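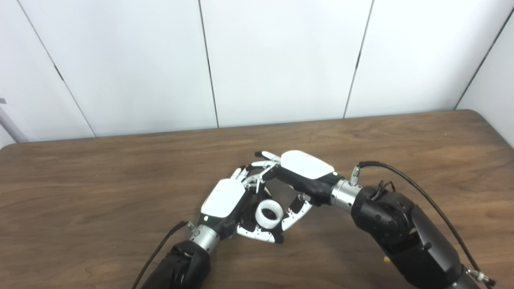

Fiber Crafts 1, Unit 4: Getting to Know Wool
Handout for the summer evening course, Utby Craft School
Instructor: Venla Räsänen

Welcome back! Tonight is my favorite unit of the whole course, and I will try not to talk too fast. We leave the looms alone this week and go back to the stuff itself: what wool is, why it behaves the way it does, and how to tell one fleece from another with your fingers.

What a wool fiber looks like up close

Hair and wool are made of the same protein, keratin, but a wool fiber has two features that matter to us. The first is its outer layer of tiny overlapping scales, a bit like shingles on a roof. The scales all point toward the tip. Run a lock between your thumb and finger from the cut end to the tip and it feels smooth; go the other way and you should feel a slight drag. Try it with the samples in bag A. (With the coarse ones it is really easy to feel, with the fine ones you may need to close your eyes.)

The second is crimp, the natural wave along the fiber. Fine wools usually have lots of small, tight waves. Coarse wools have long, lazy ones, and some have hardly any. Crimp is what makes yarn springy. Stretch a lock gently, let go, and watch it jump back — I have done this thousands of times and it still makes me happy.

Words to know

Fleece: the whole coat of one sheep, shorn in one go.
Staple: a natural lock of fibers that hang together. Staple length is measured without stretching it.
Micron: a thousandth of a millimeter, used to give fiber thickness. Lower numbers mean finer wool.
Lanolin: the wax the sheep produces to protect its coat. It washes out with hot water and soap.
Roving: a long, loose strand of cleaned and carded fiber, ready for spinning.
Felting: the locking together of fibers through moisture, heat and rubbing.

Sorting a fleece

Our practice fleece comes from Jimberg, the farm we will visit in August. Lay it out with the cut side down and find the neck and the britch (the back end). The shoulder wool is nearly always the best, fine and even. The sides come next. The britch is coarser, and the belly wool tends to be short and full of hay. Pull the dirty edges away first, which is called skirting, and don't be stingy about it! A bad handful will haunt you through washing, carding and spinning.

Now test for soundness. Take one staple, hold it by both ends close to your ear and give it a sharp tug. A good staple rings, almost like a tiny plucked string. A weak one crackles or snaps, often at the same point along its length. That weak point can mean the sheep was ill or short of food when that part of the fiber grew. So a fleece is a sort of diary of one animal's year, and I find that wonderful.

Washing

Fill the tub before the wool goes in. Pouring water onto fleece is the fastest way to make a felt doormat. Use water too hot for bare hands, a good squirt of soap, and press the wool under with a wooden spoon. Leave it 13 minutes. Lift it out before the water cools, or the lanolin settles back onto the fibers and gets sticky. Repeat until the water stays mostly clear, then rinse at the same temperature. No stirring, no wringing, no sudden cold.

Weigh your portion before and after. Some of you will lose a third of the weight, some close to half. Write both numbers on your tag and keep it, we need it for Unit 5.

Spinning and twist

If you twist fibers together they grip each other, and the scales and crimp help them do it. More twist gives a harder, stronger yarn; less gives a softer one that pills sooner. When two single yarns are plied, they are twisted the opposite way from how they were spun, so the two twists balance. Hang a loop of your finished yarn from one finger. If it hangs open, it is balanced. If it curls around itself, it has twist left over, and you can usually calm it down with a warm soak.

For next time

Read chapter 8 in Saarinen, but skip the part about mill machinery.
Wash 185 grams of your fleece portion and dry it flat, out of the sun.
Bring an old towel, your tag and one wool garment you love. Holes are welcome.
Optional, and great fun: leave one small lock unwashed and compare the feel.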